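Ulley Toys
Home Shop Sell to us About us Hours

About us

We buy and sell second-hand toys, and we don't believe most of what is printed on the boxes. "Develops spatial reasoning from 18 months" is a claim we've read on a rattle. If you've come looking for the toy that will get your kid into medicine, we can't help, and we'd keep a hand on our wallet around anyone who says they can.

What we can offer is a cleaned, checked, fairly priced toy, and an opinion about it if you ask.

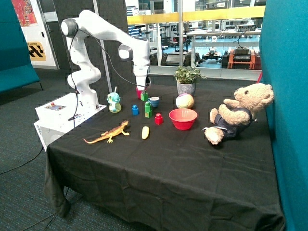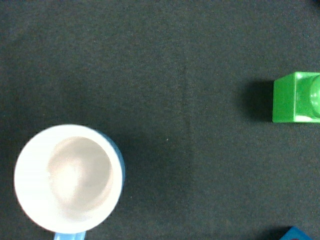
Ulley Toys was started 11 years ago by Hường Kim, who had been a buyer for a department store and had grown tired of reading catalogues. Her first stock was 477 toys from a childcare centre that was closing down. She still has the list, and about half of it she wouldn't buy today. Wagner Holanda joined in the second year to do repairs and now does most of the buying as well, which has not made him any easier to impress.

How we choose

Blocks come first. A plain plastic block in a plain colour has no battery door to lose and no song to get stuck on. We take as many as we can get and sell them by the scoop. Loose ones are fine, mixed makes are fine, and if you tell us they're a complete set we'll count them anyway.

Animals are next. Lizards sell better than you'd think and dinosaurs sell worse, at least here. We aren't keen on any animal that talks.

Play food is a mixed bag. Corn cobs and bananas hold up. Anything that has been "sliced" with hook-and-loop tabs gets a hard look, as the tabs go furry and the two halves of the tomato stop being friends. We also sell real cups and bowls for pretend kitchens, since a child who wants to pour tea generally wants to pour it into something.

Teddy bears we buy one at a time. Seams, eyes, noses, and then a wash. We've heard all the arguments for surface-wash-only bears and we still don't stock them.

On the word "educational"

You won't find it on our price tags. We did try a shelf with that label for one January. Sales went up and so did returns, and Hường took the sign down. Children learn a fair bit from a bowl and six things to put in it. Whether they learn more from the version with a booklet, we've never seen for ourselves, and the booklets are usually in very good condition when they reach us.

The same goes for puzzles. We will sell you a 1,000-piece puzzle marked "complete" only if one of us has counted it. Otherwise the tag says "uncounted" and the price is lower. One lighthouse has been back twice, once with 1,000 pieces and once with 1,000 pieces that weren't all lighthouse.

Cleaning and checking

Hard plastic is washed in warm soapy water and dried on racks overnight. Soft toys go through the machine in a mesh bag. Wagner then pulls at anything that might come off, with more force than seems polite. If it comes off, the toy doesn't go out.

We don't claim our toys are "as good as new". Some have tooth marks. We take a dollar or two off for tooth marks.

Selling to us

Bring things in on a Tuesday, before 2 in the afternoon, in a box you don't need back. We pay cash or store credit, and the credit is worth a bit more. Please don't tell us what it cost originally. We do believe you, but it makes no difference to the offer.

We don't take car seats, cots, helmets, magnets or slime in any form.

Finding us

Ulley Toys, 458 Hasness Road, next door to the dry cleaner. Parking is at the rear, through the lane. The sign at the lane entrance says "customers welcome" and we'd call that mostly accurate.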